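Tanby Orchard Share: your questions, answered again

What do I get for my £19?
One box of fruit a month from August to November, and the right to complain about it.

Can I choose what goes in the box?
No. You may tick a box marked "no quinces", and we read those carefully.

Why are my pears hard?
They're meant to be. Pears ripen off the tree, from the inside out, and will do so on the one afternoon you are away. Keep them somewhere cool, then bring a few at a time into the kitchen. Press gently near the stalk. If it gives, eat it that day.
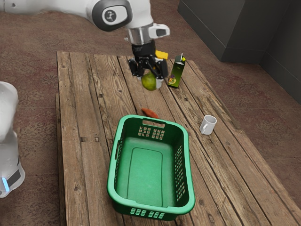 Vaida Priedītis writes that the fridge door is far too warm for Conference and that ours lasted until December in her cellar, wrapped singly in newspaper. We don't all have cellars, Vaida, but thank you.

Where do I collect?
The Leraston Road gate, between 4pm and 6pm. At 6.05 it is locked and Grigoris Margaritis has gone home with the key.

Can I bring my boxes back?
Please do. We sent out 181 last season and got 12 home again. If you are keeping onions in one, we would like a word.

Can I swap with a neighbour?
Yes, and you needn't tell us. Last autumn we were copied into a very long email about plums.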